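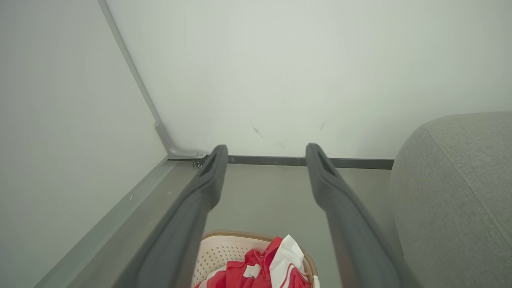 28.11.18, von der Redaktion Werkstattblatt Hollitz

Prüfliste Zweiarmzelle Pumness, Wäscheplatz

Gilt für beide Arme. Vor jedem Punkt mit Fingerkontakt Antriebe aus und gegen Einschalten sichern.

1. Greiferfinger, Sitz
Fußschrauben nachziehen, Finger von Hand seitlich belasten. Kein Spiel zulässig.
Kommentar: linker Arm in Ordnung, rechter Arm eine Schraube nachgezogen.

2. Greiferfinger, Spitzen
Auf Grate und Flusen prüfen, Längsschlitze auspinseln. Beide Spitzen müssen beim Schließen gleichzeitig anliegen.
Kommentar: Flusen im Schlitz, entfernt. Spätestens alle 1000 Griffe wiederholen.

3. Öffnungsweite
Ganz auffahren, Weite mit dem Wert im Zellenbuch vergleichen.
Kommentar: wie im Oktober.

4. Greifprobe mit Stoff
Trikot aus dem Korb nehmen, mit dem ersten Arm eine Falte fassen, mit dem zweiten die Kante übernehmen, leicht auf Zug gehen. Der Stoff darf nicht rutschen, keine Fäden ziehen. Vier Durchgänge.

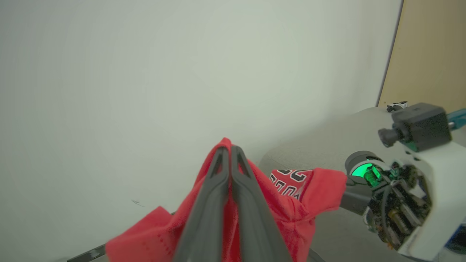
Kommentar: drei Durchgänge gut, beim vierten leicht gerutscht. Schließkraft eine Stufe höher, Probe wiederholt, gut.

5. Kameras
Linsen trocken abwischen, Halterung auf festen Sitz prüfen, Livebild beider Arme kontrollieren.
Kommentar: ohne Befund.

6. Leitungen und Stecker
Arm langsam durch den ganzen Weg fahren, auf Scheuerstellen achten. Offene Gehäuse nur stromlos berühren.
Kommentar: ein Kabelbinder ersetzt. Abdeckung bei Tetitz nachfragen.

7. Not-Halt
An beiden Tastern auslösen, beide Arme müssen stehen bleiben.
Kommentar: in Ordnung.

Nächste große Durchsicht bei über 3000 Griffen.

Kommentare (3)

greifbar: Nehmt ihr für Punkt 4 immer denselben Stoff? Bei glattem Futter rutscht es bei uns viel früher.

Werkstattblatt: Ja, immer dasselbe Trikot, sonst lassen sich die Werte nicht vergleichen.

nordhalle: Bei der Zelle von Sampaio steht der Not-Halt auf der Liste ganz oben. Würde ich hier auch so machen.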